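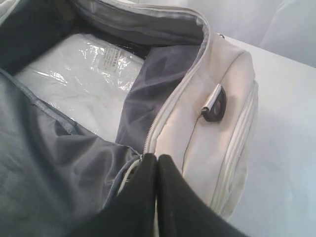
Feb 5, 2024

Snow again this morning, and I got in late with wet socks, so of course it was the day Amna and I had promised to go through the zipper rules for the bag station. We have 18 of them now, which I think is too many, and Amna thinks is nearly enough (bless her).

The one we argued over longest was rule 14, the grip on the pull tab. Facundo wrote it back in September and it only says "hold the tab securely," and I said, as kindly as I could, that securely means one thing to him and another to whoever has the evening shift. So now it says both fingers on the tab itself, never on the cloth, and no pulling until the operator has checked that the lining is clear of the track.

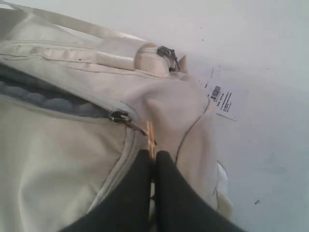
Amna wanted a line about price tags too - leave them on, keep them out of the path of the fingers - and I gave in happily on that one, it's a good rule. We still don't agree on what counts as a finished zipper. Elli says the Tevley people write down a stopping point for every bag before they begin, and I'd love to copy that if she can get me their sheet.

Home by seven, soup, and dry socks at last. Must remember to ask Tapio whether the rules get printed or just live on the shared drive.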